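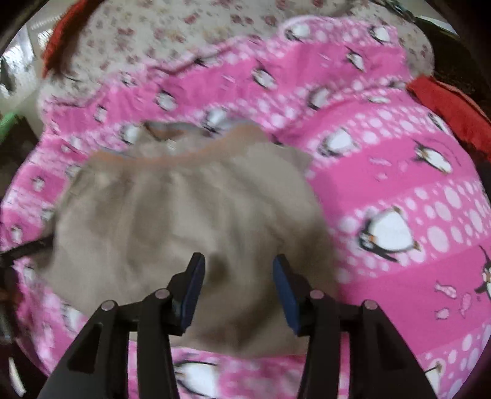
I bought the Vondden handheld garment steamer in February, after our iron started leaving brown marks on collars. I have used it most mornings since then and for a longer session on Tuesday evenings, when I get the week's shirts ready. I paid full price for it.

The box holds the steamer, a clip-on fabric brush, a measuring cup and a heat glove. There is no travel bag, although the picture on the store page had one. I wrote to the seller and Meifang Cheng in customer service replied the same day to say the bag is sold separately. They have since fixed the page.

Setup is simple. Pull the tank off the back, fill it to the line, push it on until it clicks and plug in. The light stops blinking after 2 minutes and you can start. I would not start sooner. The first puff before the light settles carries drops of water, and on a silk blouse those drops left rings that I had to wash out.

A full tank gives 12 minutes of steam on the low setting. On high it runs out sooner, and for a linen shirt you need high. One shirt takes one tank if you are careful. The tank is the weakest part of the design, because the filler hole is narrow and the rubber plug is hard to get back in with damp fingers. My old Stimmont had a screw cap and I miss it.

I don't own a steaming stand. Small things get done on the bed, with an old towel under them, and the rest goes on a hanger over the closet door. Jersey, fleece and thin knits come out well either way. The brush helps on anything thick. Cotton poplin needs pulling tight with the free hand, and that is where the glove earns its place.

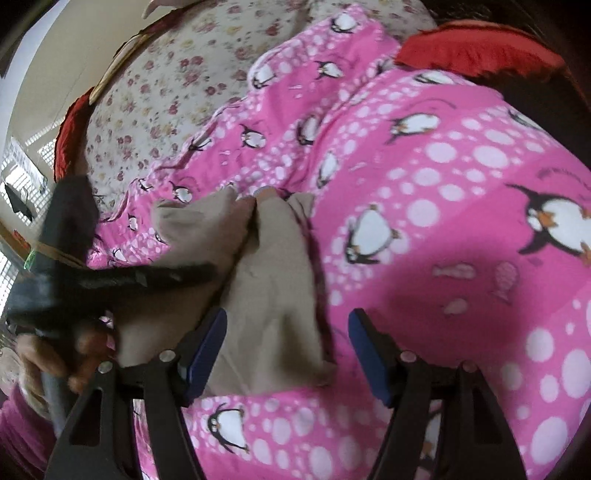 Bedding and one more piece for the pile.

Bedding itself is a mixed result. Pillowcases are fine. I tried a duvet cover once and gave up halfway, as the cord is too short to get around a double bed without moving to another outlet. The cord measures under 2 yards from plug to handle. An extension cord solves it, but the manual tells you not to use one.

The handle gets warm but never too hot to hold. Weight is fine for the first garment and noticeable by the fourth. My brother-in-law, Stavros Raptis, borrowed it for a suit before a wedding and said the jacket came up well and the pants did not hold a crease. I agree with him on that. A steamer takes wrinkles out and does very little to put a sharp line in. If you wear pressed pants to work, keep an iron.

Hard water is the other thing to know about. We have it here, and after five weeks white flakes came out of the nozzle onto a navy sweater. The manual says to descale with plain vinegar and water, half and half, then run two tanks of clean water through. This worked, though the smell hung on for a day. I now fill it from a filter jug and the flakes have not come back.

Noise is low enough to use while someone is asleep in the next room. The pump clicks a little when the tank is nearly empty. 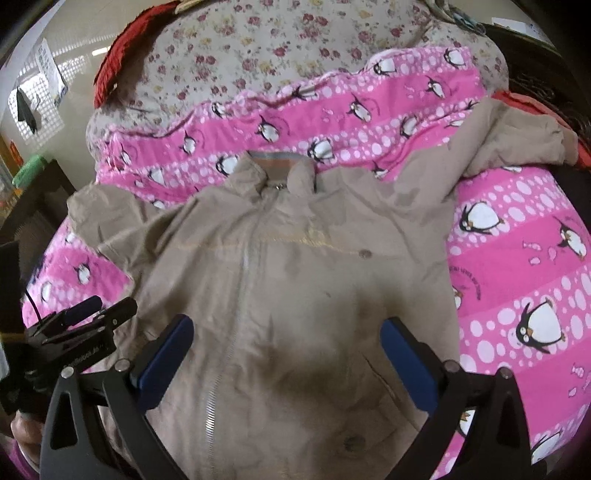

How does it handle zippers and snaps?
Close them first and keep the nozzle moving. Metal parts hold the heat longer than the cloth around them, so let the garment hang for a few minutes before you put it on.

I also tried the Gounder model that a neighbor owns. It heats faster and has the bigger tank, but it is heavier and the trigger has no lock, so your finger stays clamped down the whole time. The Vondden has a small sliding lock on the side of the handle. For a full evening of shirts I would take the lock over the extra water.

The warranty is 100 days, which is short for something with a pump in it. Mine is past that now and still working. I would buy it again for knits and everyday tops, at the sale price, and I would order a spare tank plug at the same time.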